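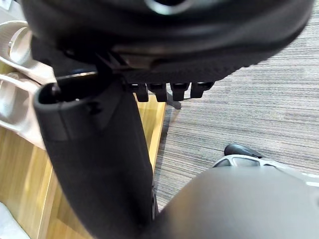

Larysa Fedoruk's objection from last session was that nobody in a real office ever touches the adjustments on a chair, so why spend an hour on them. She has a point, and I will come back to it. She also asked whether a chair with more adjustments is a better chair. The catalogs say yes. I have my doubts.

Seating and the Workstation, handout 2
4 July 2018

What the catalogs claim

Most sales sheets for office chairs make the same promise: set the chair up correctly and your back, neck and wrists will stop hurting. The Skokeo sheet in your packet uses the word "proven" twice and cites nothing. The Nillotis sheet does cite something, a survey of 437 office workers, but every one of them had just been given a new chair. People who get a new chair tend to say nice things about it. Read the question they were asked and decide for yourself what it measured.

What we can say with more confidence

A seat that is too high leaves the feet hanging and presses on the back of the thighs. A seat that is too low rolls the hips back. You can feel both of these in a minute, no study needed.

Armrests are less clear. Set too high, they push the shoulders up. Set too low, people lean over to reach them. Set where the manual says, they often hit the desk edge and keep the chair from going in, and then the sitter perches on the front of the seat and uses neither the armrests nor the backrest. I have seen this often enough that I now look at the desk first.

Padding gets too much credit. A thick soft pad feels good in the showroom. Ask how it feels at the end of a work day, and ask again in a few years.

Price: the Jerelix model we looked at lists at $900. I could find nothing on its spec sheet to explain the gap between it and chairs at half that, apart from the upholstery and a longer warranty. The warranty may be worth something. Read what it leaves out (armrest pads, usually).

On "correct" posture

The drawing with all the right angles in it, knees, hips and elbows, is in every manual. Hold that position for twenty minutes before you recommend it to anyone. Changing position seems to matter more than finding the perfect one, though the evidence there is also thinner than people make it sound.

Back to Larysa's point. If users don't touch the adjustments, a long list of them is worth very little. But we don't know why they leave them alone. Stiff controls, bad labels, a shared chair, no interest? Those are different problems and a new chair fixes maybe one of them.

For next time

Work in pairs. Pick a chair that one of you uses every day. Find each adjustment without the manual and write down what you thought it did before you tried it. Then sit at the desk, arms on the armrests, and note what touches what.

Bring the notes on paper. Hae-won Kwon and Ermanno Guerra are first to present. Please don't tell me the chair is "ergonomic" unless you can say what you mean by it.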